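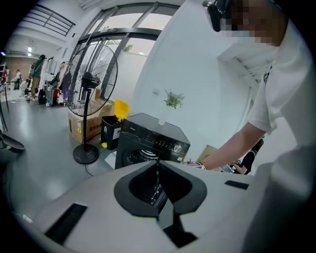 Reaching over to the top of the washer.

July 2018 · 2 min read

Back from the Surneck air permit hearing, and what a turnout! More than 36 people spoke, and Marlies read our dust readings into the record beautifully. I still want to recheck filter 794 (the May one) before we send the set to the agency, as the weight looks high to me. Yuto has the spare scale.

3 comments

Yuto: Scale is on my desk, help yourself.
Rosalie: So proud of Marlies!
Engelbert: Recheck the blank too, please.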